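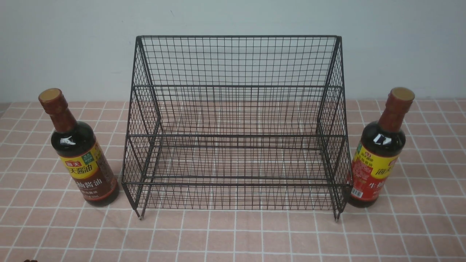 Section 11. Setting Up the Table for an Open Day

This section covers the rack-and-bottle demonstration on the Eder two-arm station. Allow 92 minutes before doors open at the Flimthorpe hall.

1. Lay the checked cloth flat and smooth over the table.

2. Stand the wire rack in the middle with the lower step toward the visitors. Leave both steps empty.

3. Put one soy sauce bottle on each side of the rack, upright, caps on.

Note: The bottles do not have to be the same distance from the rack. The station finds them again at each start.

4. Turn the key switch to HOLD and run program 271. The arms move to the ready position.

Caution: Keep hands off the table once the program is loaded.

5. Ask visitors to stand behind the floor line, then turn the key to RUN. The program places the bottles on the rack one at a time.

6. When the arms are back at ready, turn the key to HOLD. Return the bottles to the cloth by hand before the next group comes in.

If a bottle tips over, press the red stop button and wait for the arm lights to go out. Wipe up any spill before restarting.

For the Drosdale hall, which has a lower table, see Section 12.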